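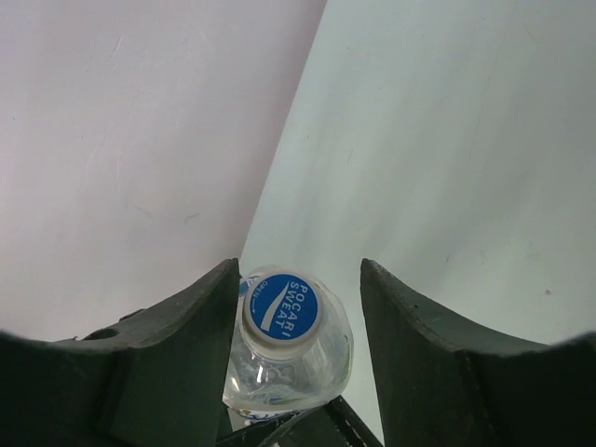

October, bench 2, notebook cont.

Start 07:40. Arm homed without complaint. Left the Druma controller on the settings from the last entry so the numbers can be compared.

Purpose of this run: decide whether the bottle station can take over the returns sort at Ullivau for the afternoon shift, or only the first half of it. Returns at Ullivau currently means two people at a steel table, pulling bottles out of mixed crates and setting them into lanes by type. Volume is 3,000 pieces on a heavy day. Rathjen wants a yes or no. I don't think we have one yet.

Run A, 124 picks, upright presentation, mixed soft-drink and water bottles, all clear PET. 14 failures. Breakdown from the log:

– 9 slips during lift, all on thin-wall bottles, grip force at the low setting
– 3 crushed past the limit at the high setting (bottle held, but body buckled and the lane sensor rejected it)
– 2 no-grasp, pose estimate wrong, fingers closed above the shoulder

The slips and the crushes are the same problem. Thin walls give way before the force reading settles, so the controller keeps closing or stops too early depending on which threshold it meets first. A sealed full bottle behaves like a solid and an empty one with the cap on is somewhere between. An empty one without a cap is hopeless at the high setting.

Approach from above with the cap in the middle of the gap is the better view for the wrist camera. Cap color and print are easy for the classifier, even with the lettering rotated. Clear plastic against a pale surface is not. The shoulder outline comes and goes in the segmentation and the cap is often the only stable feature. Changed the pose estimate to take its center from the cap and ignore the body outline unless confidence is high. Reran the 2 no-grasp cases after the change and both were picked. Too few to mean anything.

To do on hardware: wipe down finger faces before each run and write it in the log. I have been inconsistent about this and the slip count may be partly dust.

11:15. Call with Tamara Marchuk, shift lead at Ullivau. Notes, because her points affect the spec more than the grip numbers do.

Her people do three things at that table and we have only been automating one. They sort by type. They also tip out leftovers and take caps off, and they pull anything that smells wrong or has something inside it that isn't drink. The last one is not written in any procedure. She estimates it at a few pieces per crate in summer, less now.

If the arm takes the sort, the two people move upstream to uncapping and checking. She said plainly that this is the worse half of the job. Sorting is the part where they can talk, and uncapping at line speed is hard on the thumbs. In the current setup they swap over every half hour. With the arm in place there is nothing to swap to.

Options as I see them:

1. Arm on sort, people on uncapping. Fastest to install. Makes the job worse.
2. Arm on uncapping, people on sort and check. Needs torque at the wrist and a second fixture to hold the body. We have neither. The Namen fixture might adapt.
3. Arm on sort for half of each shift, people rotate through sort for the rest. Throughput gain drops, but rotation stays.

Rathjen's plan assumes option 1 and counts one position saved. I can't find where that figure comes from. With the check step included, I get zero positions saved and a higher rate per hour. Will put this in writing before the next review so it isn't raised for the first time in the room.

Tamara also asked who clears a jam. At present the answer is us, by phone. That has to be her shift, so the guard needs a release they can work without a key, and the restart sequence has to be shorter than the one we use here.

Afternoon: Run B with force ramp slowed and capped bottles only. Log not processed yet. Slips looked fewer from where I stood, cycle time clearly longer.

Open:
– process Run B
– ask Namen for fixture drawings, body clamp only
– restart sequence, cut down and test on someone who hasn't seen it
– visit Ullivau during an afternoon shift and time the check step

Shut down 16:50. Air off, arm parked.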